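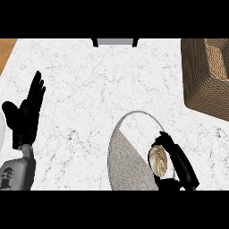

## Monitor notes from the Filivholm show

March 27, 2020

I mixed monitors for Urum on their last run of club dates in November and said I would write up the Filivholm night. The room holds 1,000 standing. The stage is shallow and the back wall is bare brick, so anything loud at the rear of the stage comes back into the vocal mics.

Kyu-ri Yeom sings and plays guitar. She used one wedge on the first shows and moved to in-ears for this one. Her mix was vocal on top, her own guitar just under it, then kick and a little bass. I kept the other guitar out. She asked for more of the room after the second song, and I brought up 2 audience mics, one at each side of the stage, with a high-pass filter on both.

Eun-seong Jin, on drums, stayed on a wedge and a small sub. That was the hard part. The sub fed a low ring at 62 Hz that sat under everything in soundcheck. Turning the sub down helped less than moving it. We slid it off the riser onto the floor and the ring dropped enough that a narrow cut on the output took care of the rest.

### Changes during the set

- Vocal reverb in the ears came down after the opener. It was blurring her pitch.
- The click went up before "Sembiring" – the intro is only bass and click, and the drums come in late.
- Bass DI was lifted slightly for "Flostetti" and put back afterward.

The wireless packs gave no dropouts. I had scanned in the afternoon and again right before doors, and the second scan moved one pack to a new frequency.

The crowd was louder than I had planned for during the encore. Next time I would save a separate scene with the audience mics pulled back and switch to it before the band returns to the stage. I rode the levels by hand for both songs, and the first one was late by a few bars.

The show file is saved under the venue name. The patch list still has the old wedge layout in it and needs to be fixed before anyone reuses it.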